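工作台记录

日期：2026年6月25日
地点：包装间，白台
记录：余锦华（Kam-wah Yu）
在场：Jeferson Sales，颜宝珠（Pao-chu Yen，下午来）

今天接着做 Welluvetti 那批黑色纸袋的检查，顺便把台面的旧账理一理。袋子是给 Hamville 店里用的，装盒装皂和折好的毛巾。Hilel 供袋子，Jaber 供里面的衬纸。上一批的问题是提手根部起翘，还有黑面容易留白印，两件事都记在十二月那几页，这里不重抄。

早上先拆箱。箱子侧面有一道压痕，里面最外一层的袋子跟着有折，挑出来放在窗边架子上，做练手用，不算进抽检。其余的按箱内顺序取，不挑好的。标签上写347只，和送货单一致，Jeferson 核过单子。单子夹在本子后面的封套里，封套快装满了，下次领一个新的。

抽检取40只。流程照旧：平放的袋子拿起来，先看四条竖边有没有毛口，再撑开袋口，手伸进去把底部压平，立在台上看站得正不正。提手往外翻，左右各拉一下，不用大力，主要看粘贴片的边。 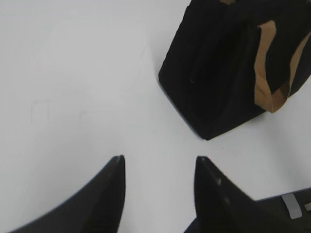 图一 黑袋立在白台上，浅牛皮色提手垂在外侧，俯看。

黑纸在白台上看边特别清楚，这点比在木台上做舒服。木台上深色的边和木纹混在一起，Jeferson 上次漏过一只底角开口的，后来是在装箱时才发现。以后黑袋一律在白台上看，浅色袋子去木台。

纸面上有细的竖向纹路，顺着袋身走，侧光下看得出一点。颜宝珠问这是不是压坏的，我的意见是纸本身的纹，不记缺陷。她不太同意，觉得客人会拿来和样袋比，样袋表面更平。样袋现在在 Liesbeth Dierckx 那里，写信请她寄一只回来，或者拍一张侧光的照片也行。没有样袋之前，纹路这一项先空着，不打勾也不打叉。

提手。纸带是扁的，弯的地方有几道小折。折痕本身不算问题，装箱时提手要压进袋口，出来必然有折。要看的是折痕上有没有裂开的纤维。用指甲沿折线刮一下，起毛的记“毛”，断层的记“裂”。今天抽的里面有2只记了毛，没有记裂。那两只用铅笔在袋底内侧画了圈，放回同一摞的最下面，别混走。

粘贴片比上一批好。胶涂到了边上，手摸不到翘角。Hilel 说换了涂胶的刷头，看来他们确实换了。还是要放几天再看，上一批刚到的时候也不翘，是在架子上搁久了才起来的。留几只立在架子顶层，不装东西；另外留几只装满皂挂在钩上，下周一起看。挂钩用靠里面那一排，靠门那排人来人往会碰到。

白印。黑面怕蹭，这个没办法全免。试了三种拿法：
一、捏提手拿，袋身不沾手，最干净，可是袋子撑开以后不好放稳。
二、手从袋口伸进去托底，外面不沾，速度也还行。
三、两手夹侧面，最快，印子也最多，颜宝珠的护手霜印得尤其明显，她自己先笑了。
定下来用第二种。撑开、托底、落台一个动作做完，落台以后不要再推，要调方向就提起来重新放。推过的袋子底边会发亮，远看像一道灰线。

装货试了一轮。衬纸先折成三折，垫底一张，盒子竖放，毛巾靠里，最后一张衬纸盖上，边角塞进毛巾和袋壁之间。盒子如果横放，袋子两侧会鼓出来，提手合不拢。Jaber 的衬纸这次裁短了一截，盖在上面刚够，塞不进去的一边会翘起来。量了几张，短得很一致，应该是刀位的问题，不是个别的。已经写邮件，附了实物尺寸，等回信。回信以前，最上面那张改成斜着放，四个角分别塞，能遮住，就是慢。

慢多少没有掐表。Jeferson 说手熟了差不了多少，我觉得要看 Hamville 那边的人愿不愿意这么折。店里高峰的时候一个人又收钱又装袋，斜着塞四个角太讲究了。写给 Hedvig Sundqvist 的说明里先不提这种折法，等衬纸尺寸改回来再说。

台面。

趁袋子收到一边，把白台也查了一遍。这张台子当初是为了看深色东西才换的，面是哑光的，不反灯，眼睛不累。现在的毛病是小痕迹越积越多，看黑袋的时候会分神，有时候以为是纸屑，伸手去捏才知道是台上的点。

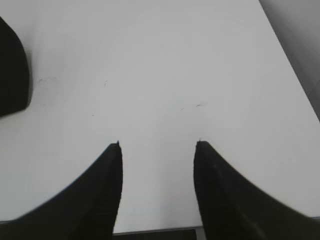
图二 白色台面，中间偏亮，左侧和右上稍暗。

光线不算匀，中间亮，往边上慢慢暗下去。做外观检查的时候把袋子放在中间亮的那一块，靠边的地方只摆待检和已检的。颜宝珠建议左边加一盏灯，我先反对，加灯容易出硬影子，袋底的影子本来是软的，现在看底边正好。可以先试着把现有的灯往左挪一点，灯架的螺丝锈了，得找一把合适的扳手。

台上的浅灰痕，有一道淡的横着走，可能是铅笔，也可能是蹭的。今天没有擦，先定擦法：
先用干的软布。不行再用微湿的布。橡皮只在边角试，试过看有没有擦亮。哑光面一旦擦亮就回不去了，木台旁边那张小桌就是这样毁掉的，现在斜着看还有一块发光。
不用酒精，不用带磨料的海绵。胶带不要直接贴在台面上，需要定位就垫一张纸，纸角用镇纸压住。
铅笔只准在垫纸上写字。这一条写给自己，上次量衬纸就是我直接在台上点的记号。

垫纸还有一包，100张，放在左边抽屉。够用到下一批到货。

收尾的时候把抽检表誊了一遍，原表上有一行写串了，把“底角”的勾打在“袋口”那一格，已经划掉改正并签了名。誊好的那份给颜宝珠，原表留在本子里。

未了的事：
样袋，等 Liesbeth 回信。
衬纸长度，等 Jaber 回信，回信前不拆第二箱衬纸。
挂钩上的袋子，下周看提手根部，顺便看袋底有没有下坠。
灯架螺丝，Jeferson 去找扳手。
给 Hedvig 的装袋说明，写到盒子竖放、毛巾靠里那一步，后面留白。插图还缺托底拿法那张，手的位置要画清楚，上回画的看不出手在袋里还是袋外。
窗边架子上那些有折的袋子谁都可以拿去练折衬纸，练完压平放回原处，别丢，盘数的时候还要算。

补一条：下午颜宝珠把两只袋子套在一起试重的货，套得进去，外面那只的提手要先翻下来，不然会夹住。两副提手一起拎，手感偏厚。店里如果有人买得多，可以这么用，说明里加一句就行，不用另外画图。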